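Wrist camera only vs wrist + overhead for cloth folding: is my comparison fair?

Asked in: Robot learning, Manipulation
Tags: imitation learning, cloth, ablation, wrist camera

Hello everybody. I am writing the results chapter of my master's project and I have a doubt about one number, so I ask before my advisor asks me.

The task is folding small towels with two arms. We collected 840 demonstrations by teleoperation, all with the same two arms and the same table. Every demonstration has three views: one camera on each wrist and one overhead camera. I train one policy with all the views and one policy with only the wrist views. Everything else is the same: same network size, same number of training steps, same action chunk length. I call the data set Pakus in the text below, it is only our internal name.

For the test I run each policy 20 times per towel color, with 4 colors. A trial is a success if the towel is folded two times and the corners match within a finger width. I measure this by hand after the arms go back to home position.

The result I did not expect is that the wrist-only policy is better at the first grasp of the corner, but worse at the complete fold. The policy with the overhead view often closes the fingers too early, before the tips are at the corner. The wrist-only policy closes at the correct moment, but later it loses the second corner and moves the arm in a strange circle.

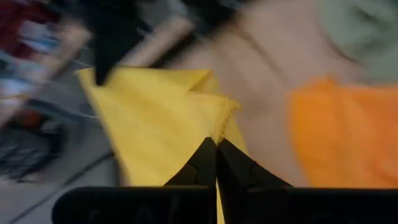
My idea is that near the corner the wrist view has everything the policy needs. The stitched hem is a strong line and it leads the eye directly to the corner, also when the towel is bunched. From overhead the same corner is only a few pixels and often one arm is hiding it. But I can not prove this, it is only my explanation after I looked at many episodes.

My questions:

1. Is it fair to compare the two policies when one has fewer image tokens? The wrist-only policy sees less data per step, so maybe it simply overfits in a different way.
2. The wrist images have a lot of motion blur when the arm is moving fast. Should I remove the blurred steps from the training, or is this cheating?
3. How do I report a result where one policy wins in the first part and the other wins in the full task?

I read the Mosquera report about camera placement, but they use rigid objects only, so I am not sure that it applies to cloth.

Thank you for your time, and sorry for the long text.

Answer 1 (accepted)

I worked on something close to this, with napkins and not towels, so take it with some care.

For question 1, the usual way is to keep the overhead input in the network and replace its image with a constant one, in training and also in testing. Then both policies have the same number of tokens and the same parameters, and the only difference is the information. It costs you one more training run. If the grasp result stays the same after this, your explanation becomes much stronger. I would also train each version with 2 or more random seeds. With cloth I have seen the same configuration change a lot between seeds, and with only one seed a reader can not know if you found an effect or a lucky run.

For question 2, please do not remove the blurred steps. The robot will have the same blur at test time, and if the policy never saw it in training it will be surprised exactly when it moves fast. What you can do is check the exposure time. If it is on automatic, fix it to a shorter value and add more light over the table. But then you need new demonstrations, so maybe this goes in the future work section.

For question 3, report by stages. Write the success of each stage given that the stage before was successful: first grasp, lift, first fold, second grasp, second fold. Put the full task success in the last column. In this way the reader sees where each policy is losing. Please give the raw counts also, because the later stages will have fewer trials and a percentage alone hides this.

One more thing. You judge the final fold yourself and you know which policy was running. Take a photo of every final state from a fixed position, mix the photos, and ask somebody else to score them. It takes one afternoon and it removes a question that the examiner will surely make.

 Comment from the asker: Thank you, this is very clear. I did not think about the constant image. I start this training tonight.

 Comment: Small addition - run the trials mixed, not all of policy A and then all of policy B. Our gripper pads became more slippery during the day and the policy that was tested last always looked worse.

Answer 2

I agree with the stages. About the circle motion: do you give the joint positions as input? When the second corner goes out of both wrist views, the policy has no memory of where it was. A short history of images helped us on the Boltero setup, but it also made the training slower and the first grasps a little worse, so you may only exchange one problem for another. Look first at the failed episodes and write down if the corner was visible when the circle begins. If it was visible, then memory is not your problem.

Answer 3

just use overhead + depth, works fine for me on Isico

 Comment: Which cloth, and how many trials? It is difficult to compare without this.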